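Textile Care and Household Laundry
Unit 6: Light, Heat and Fabric
Instructor: Carleen Kerslake
Revised July 2019

Reading before class: the Plurner chapter on fiber types, and the two-page Sutstead sheet on colorfastness. Bring the fabric swatches from Unit 4.

1. Where we left off

Unit 5 covered water and detergent. This unit covers what happens to cloth after the wash: drying, pressing, airing and storage. More damage is done at this stage than most people expect. A shirt can go through a gentle wash and then be ruined by an iron set for linen.

2. Fiber and heat

Cotton and linen take heat well. Both are made of cellulose, which scorches before it melts. Scorching shows first as a light yellow tone and then as brown. A faint scorch may wash out. A brown one will not, as the fiber itself has been damaged.

Wool and silk are protein fibers. Dry heat makes them brittle. Press wool through a damp cloth and lift the iron between strokes. Silk should be pressed on the wrong side at a low setting. Water drops can leave rings on some silks, so test a seam allowance before using steam.

Polyester, nylon and acrylic soften under heat. A crease set into polyester by a hot dryer is hard to remove. Acrylic knits can stretch out of shape under steam and will not come back.

For blends, use the setting for the fiber that tolerates the least heat, even if it is a small part of the label.

3. Drying

Terms to know: tumble dry, line dry, drip dry, dry flat.

Line drying is easy on fiber but hard on some colors. Dry flat is for knits that would stretch under their own weight when full of water. Drip dry means no spin and no wringing.

Over-drying is the usual mistake with a machine. Cotton holds a certain amount of moisture even when it feels dry to the hand. Drive that out and the cloth comes out stiff and wrinkled, and it sheds more lint. Take shirts out slightly damp and hang them.

4. Light

Sunlight affects cloth in two ways. It breaks down dyes, which we see as fading, and it weakens the fiber. Silk and nylon lose strength fastest. Cotton is slower, but curtains that hang in a south window for years will split along the folds.

Fading is often uneven. Furniture and bedding near a window fade where the light lands, and anything left on top protects the part beneath it. Blinds cut down the total light but still let some through between the slats. Turn bedspreads end for end when you change the sheets, and switch the sides of reversible covers each season. 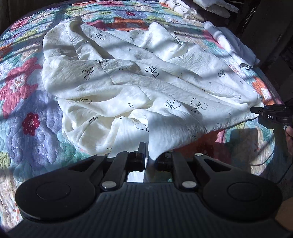 Fig. 6.1. White garment on a floral bedspread in banded light.

White goods are a separate case. Sun has long been used to whiten cotton and linen, and it works on many stains from food and plants. It does not work on wool or silk, which tend to yellow. Whites treated with optical brighteners may also yellow or turn gray after long exposure.

5. Lightfastness test (lab)

Work in pairs. Each pair gets four dyed strips from the Tiwari swatch set.

Cover half of each strip with black card and clip it down. Place the strips in the lamp cabinet. Remove one strip at 100 hours, one at 200 and one at 700. The last stays in until 1,000 hours and will be read in December by the next group. You will read the last strip left by the group before you.

Compare the covered and uncovered halves against the gray scale in north daylight. Write down the grade before you talk to your partner. If your two grades differ by more than one step, read the strip again.

Label the back of each strip in pencil. Ink bleeds in the cabinet.

6. Storage

Clean everything before storing it. Body oils and sugar stains that are invisible now will turn brown over a winter. Leave out starch, which attracts silverfish. Fold along different lines each time, or roll the piece on a tube. Avoid plastic bags for long storage and use washed cotton sheeting instead.

7. Written work

a) Explain why a cotton shirt and a polyester shirt react differently to an iron that is too hot.
b) Choose one room at home. List the textiles in it and rate each for light exposure: low, medium or high.
c) Write a care label for the blend swatch handed out in class, and defend the heat setting you chose.

Hand in all three parts with the lab sheet.

Cidgate Adult Learning | Household Skills Program | Contact the office | Back to top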